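Curnoria opens its doors to the other shoe

Children's resale shop launches a winter amnesty on sandals, singles and anything still stuffed with tissue

FOR IMMEDIATE RELEASE

Curnoria, the children's shoe resale and repair shop, will spend the whole of April asking parents to look in the bottom of the wardrobe. The shop's Outgrown Unworn drive collects kids' shoes that were bought with great optimism, put away for a special occasion and rediscovered two sizes too late.

Last year's drive brought in 667 pairs, of which 112 had never touched the ground. It also brought in 24 single shoes, which the shop is still holding. Their owners are warmly invited to come in with the other one.

“We get school shoes that have been through a war, and we get party sandals that have been through nothing at all,” said Curnoria founder Prapai Wannasri. “My own daughter had a pair of silver ones she was only allowed to wear to weddings. Nobody we knew got married.”

Sparkle remains the strongest category in the shop by some distance. Sensible navy canvas, which parents say they want, sits on the shelf until about the second week of school. A small sandal in pearly lavender, with a sparkly star, a Hello Kitty charm on the strap and the tissue paper still in the toe, is the sort of thing that starts negotiations between siblings.

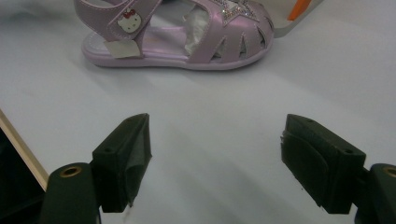 What to bring

Curnoria will take children's sandals, runners, gumboots, school shoes and dance shoes in any colour. Pairs should be clean, or at least recently introduced to a brush. Tags and tissue can stay where they are. Boxes are welcome but not required, and the shop already has plenty of lids.

Hook-and-loop straps that have filled up with carpet fluff are fine. Repairer Lertchai Boonyarit clears them with a dog comb and says he finds it relaxing. Loose charms, stars and bows should come along in an envelope if they can be found, and he will do his best to put them back on the correct shoe.

Where they go

Pairs in good nick will be sold in the shop, with donors choosing between store credit and passing the proceeds to the Ezzat Family Pantry, which runs a free shoe rack for local families. The drive's target is $4,000 for the rack – enough, the Pantry says, to keep it stocked through to spring.

“People assume families only want the practical stuff,” said Pantry coordinator Yabsira Mersha. “Kids pick for themselves here, and they go straight for the glitter.”

Drop-off is at the Curnoria counter from 9.30 am to 5 pm, or in the blue tub by the back door after hours. Please tie pairs together. See above regarding the 24.

Media contact: Paora Prendergast, Curnoria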